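About us

Nollgate began at one end of a packing room in Urkutcombe, with two long benches, a kettle and a great many boxes. We are still in Urkutcombe, though we have a proper roof over us these days, and the kettle has been replaced more often than anything else we own. We pack and send out household goods for shops that would sooner leave that side of things to somebody else, and for the past few years we have been bringing robots into the work, a little at a time, with the people who do it having their say at every stage.

We are often asked by visitors (and by new starters on their first morning, usually in a rather small voice) whether the robots are here to take over. It's a fair thing to ask and we would much prefer people asked it out loud. When we signed up with Dunel, who build and look after our machines, we made a promise in writing that no one would lose their place here through automation, and we have kept to it. What has changed is what a day's work looks like, and we'd like to tell you a bit about that.

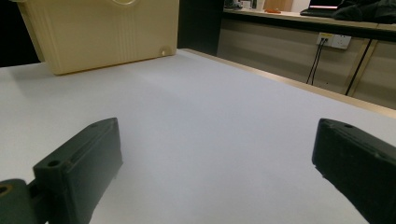 In the old days a packer might lift the same sort of item 3000 times in a week, turn it to find the barcode, and set it down again. Wrists suffered, and shoulders too, and some very good people left us for that reason alone. Now a good deal of the picking up and setting down is taught to the machines by the same people who used to do it all day long. Our packers know things about grip that no manual has ever told us: how hard you can squeeze before something dents, and when to stop and have another go. We have 429 of these small lessons written up so far, many of them in somebody's own words, and Dunel's engineers come over to read them with a mug of tea.

The work is slower to learn than we first hoped. Our first winter with the new line was a hard one, with too much stopping and starting and a fair amount of grumbling, most of it deserved. We had put the training in the wrong part of the day, when everyone was tired, and we moved it to the mornings after the team told us so (more than once!). Every trainee now has paid time set aside for it, and anyone who would sooner stay on the hand-packing benches is very welcome to do so.

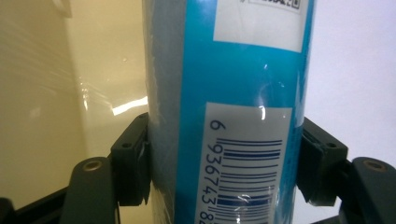 Page 2 of 3

Shiny wrapping is still a nuisance to everyone, people and machines alike, and we keep a shelf of awkward items for practice. If you supply goods to us and have something tall, slippery or oddly shaped, please do send us a few. You'd be surprised how pleased the team are when a new one arrives.

We share the building with Coşkun, who handle our deliveries, and between us we employ 200 people, most of them living near enough to walk in. Pay on the packing side went up when the new jobs were drawn up, and the night shift, which very few of us miss, came to an end on 13 Jan 2018. There was cake at the last changeover, and the photographs are still up by the canteen door.

If you would like to come and see how we work, we are always happy to show people round, whether you are thinking of a job here, running a business of your own or simply curious about what goes on behind our doors. Ring the front desk on extension 683 and somebody will find you a time. Please wear flat shoes, and let us know if you need the lift.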